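Ticket: Talatel bench cell, sim and rota out of step
Site: Fleltdale
Opened: 2025-11-11
Raised by: Nhung Sầm
Assigned: Güven Bozkurt
Priority: normal

Problem as reported
The bench-clearing job was moved to the arm in August. Since then the shift board has shown the bench as unstaffed, but the job still stops and asks for an operator. Whoever is nearest leaves their own station to acknowledge the prompt. Gresteo counts that time against the station they left, so packing looks slow on paper. The four people who used to share the bench want to know whether they are meant to be watching it.

Checks
Pulled the stop log. 89 prompts, all with the same code: "confirm item". No faults, no e-stops. Median wait for someone to turn up was 50 seconds.

Loaded the job in the simulator with the standard items on the table: tray, mug, sponge block, balls, pen. Tray sequence first.
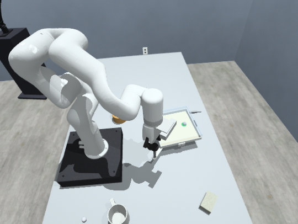
Simulated cell, arm extended towards the tray.

Tray sequence completed with no prompt. Repeated it with the tray shifted towards the table edge, same result. The tray is not the trigger.

Next, the mug. The job file has a confirm step ahead of every mug pick. It was added at commissioning at the request of the bench staff, who were clearing mugs by hand at the time and did not want the arm closing on one while a hand was near it. Hands are no longer at the bench during a run, but the step was never taken out. Ran the mug sequence to the pre-grasp position, with the fingers just to the right of the mug and a short distance above the tabletop. 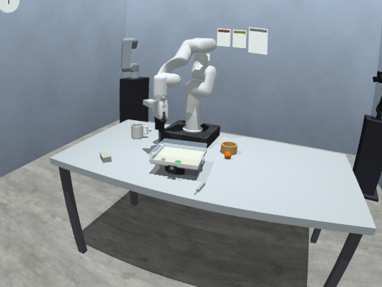
Hòa Phí: Please don't just delete the step. I did that bench before the arm went in and I still walk past it to get to the sink. If the prompt goes, the only warning I get is the arm moving. I'm happy to stop answering it, but I'd like to be told before anything changes, and I'd like my packing numbers fixed either way.

Reply, Güven Bozkurt
Agreed, not deleting it. Proposed change:
– confirm step becomes a timed notice on the panel, no button press
– guard interlock unchanged
– prompts already logged to be coded in Gresteo as cell time, not station time

The last item needs Quyên Tạ, as I don't have edit rights in Gresteo.

Update, Quyên Tạ
Recoding is possible back to August. Each entry has to be matched to a person by badge, so allow 2 days. The board will read "attended on call" for the bench, with a name against it each shift. That puts the duty on the rota as paid time.

Status
Job file change on hold until Hạnh Đồng has briefed both shifts. Recoding in progress. Ticket stays open.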